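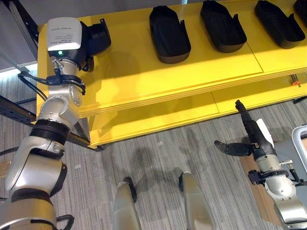 The yellow shelf at Berge, with the black trays in their row along the back.

Riser storeroom project
Progress report to the Batex fund
2021-12-07

Dear all at Batex,

It is a pleasure to be writing to you with something to show. When we sent our application we were working out of a hallway and two closets at Berge, and a person who wanted to borrow a pair of shoes for a job interview had to wait while one of us moved coats. You were kind enough to think that was worth fixing, and I am happy to report that the storeroom is now in use, if not yet as settled as we would like.

I will start with the shelving, as it took the biggest part of the money and much the biggest part of our patience. We went back and forth for a long time over built-in cupboards against open shelves. The cupboards would have looked smarter (I was on the cupboard side, I should admit), but open shelves let a new helper see what is there without asking, and they can come with us if we ever have to move. The yellow was a matter of taste. People have strong feelings about it both ways, and I have grown very fond of it.

The black trays have been a real find. They are long and rounded at the ends with a low rim, so a pair of shoes that has just come in can wait in one until somebody has had time to look it over, and whatever falls off the soles stays in the tray and can be tipped out. We keep them on the top level at the back. The front of the shelf is meant to stay clear as a spot for sorting, and most afternoons it does.

The lower level has been harder to get right. We first planned to keep bags of laces and insoles there, and then we found that everybody who sorts parcels wants that same space. For the time being the parcels have won. I expect we will change our minds again once the slower months give us a chance to try it differently.

On the numbers you asked for: we have lent out 37 pairs so far under the new system, and 9 of those borrowers have come back for a second loan, which pleased us no end. We have spent $500 from the small equipment line. The room can now handle up to 2 deliveries in a day before things begin to pile up, and that is a great improvement on the closets.

The floor deserves a few words too. Your assessor asked in the spring whether we would take up the gray carpet and put down something harder. We talked it over with the building and decided to leave it alone. It is low and flat, a bin slides across it well enough, and it keeps the room a good deal quieter for the language class next door. It does need vacuuming more often than we budgeted for, and we have put that into the weekly list.

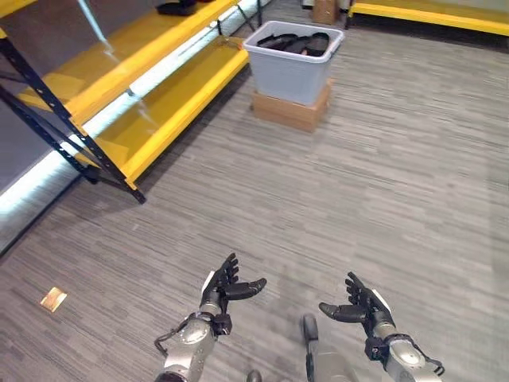

Do you need more shelving before the second payment?
We would like to wait until February before buying any. The present unit is holding what we have, and we would sooner learn how the lower level wants to be used than fill the wall and regret it.

Deliveries are the part of the work that has changed the most. Donations used to arrive at the front desk and be carried in whenever somebody had a free hand. Parcels now go straight into a gray bin on the floor near the shelves, and they stay in it, still taped, until the contents can be entered on the stock sheet. It sounds like such a small thing to put in a report! But we used to lose hours hunting for a box that had been opened by one person and put away by another, and I don't believe we have had a single hunt of that kind this fall. Flattened cardboard goes under the bin, and the rest of the empties are taken down to the recycling cage at the end of the week. 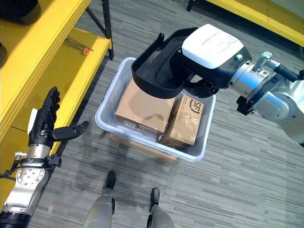
Azlan Sumampouw wrote to us after reading a draft of these pages and asked for one thing to be added, namely that the bin fills up faster than the stock sheet does, and that a second bin would be a better use of the leftover money than the shelf labels from Oltico. He would like small parcels and large ones kept apart, so that the small ones stop sliding down beside the big ones and getting missed.

I think he is right, and with your agreement we would move the label money across. The labels can be handwritten for another season. Please let me know if you need that request on a separate form.

Still to do before the next report: a hook rail for the shoehorns, a better lamp by the door, and a final decision on the laces. Receipts will follow by mail, and you are very welcome to stop in and see the room whenever you are near Berge.

With warm thanks from all of us,
Marit Torvik
Riser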